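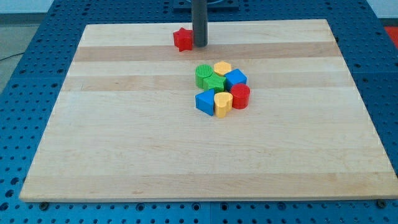
How often should a wooden cutting board be oiled?
A board in regular kitchen use should be oiled once a month. A board that is used only on weekends may be oiled every second month, provided the surface has not become pale or rough to the touch.

Care of Wooden Boards, Butcher Blocks and Utensils
Household Advice Service, Mollbridge
Last reviewed August 29, 2019

General
Wood is a durable material for food preparation when it is cleaned promptly and dried completely. Most of the damage reported to this service results from soaking, from dishwashers, or from storing a damp board flat against a countertop. The guidance on this page applies to maple, beech, walnut and other close-grained hardwoods. Bamboo may be treated in the same manner. Boards with a factory varnish should not be oiled.

Daily cleaning
Scrape off food residue with a bench scraper or the back of a knife. Wash both faces with hot water and a small amount of dish soap, using a brush or a cloth. Rinse quickly and wipe dry with a clean towel. Stand the board on its long edge until both faces are dry. Washing one face only causes the wood to swell unevenly, and the board may cup.

Do not leave a board in the sink. Do not place it on a radiator, in an oven or in direct sun to speed drying.

After raw meat, poultry or fish
Wash as described above before the board is used for anything else. Households that wish to sanitize the surface may use a product labeled for food-contact surfaces, following the directions on the container. Where space permits, keep one board for raw meat and a separate board for bread, fruit and vegetables.

Odors and stains
Onion and garlic odors can be reduced with coarse salt and half a lemon. Sprinkle the salt over the board, rub with the cut side of the lemon, leave for 4 minutes and rinse. Beet and berry stains usually fade over several washings. Chlorine bleach at full strength should not be used on wood.

Oiling
Use food-grade mineral oil or a prepared board oil. Olive, sunflower and other cooking oils turn rancid and leave a sticky film.

1. Wash the board the evening before and allow it to dry overnight.
2. Pour a small pool of oil onto the surface and spread it along the grain with a lint-free cloth.
3. Treat the second face, the edges and, with particular care, the end grain.
4. Leave for 2 hours, standing on edge over newspaper.
5. Wipe away any oil that remains on the surface.

A new board should receive several coats during its first week. Cloths used with linseed or tung oil can ignite without a flame. Lay them flat outdoors to dry, away from anything that can burn, before disposal.

Removing knife marks
Light scoring is normal and requires no treatment. Deeper marks may be sanded out with medium paper, finishing with 300 grit. Sand along the grain, wipe away the dust, dampen the surface slightly to raise the fibers, allow it to dry and sand once more by hand. Oil the board afterward.

Splits and open joints
A board that has opened along a glue line should be taken out of use until repaired. Food lodges in the gap and cannot be removed by ordinary washing. Narrow boards can be reglued at home with a waterproof wood glue and bar clamps. Large butcher blocks should be referred to a cabinetmaker.

Wooden spoons and rolling pins
Spoons may be oiled together with the boards. Rolling pins should be wiped clean and dried at once. Discard any spoon that is cracked or splintered at the tip.

Inquiries
Questions concerning this page may be addressed to Guðlaug Hjaltested, Household Advice Service. A printed copy is available at the front desk on request.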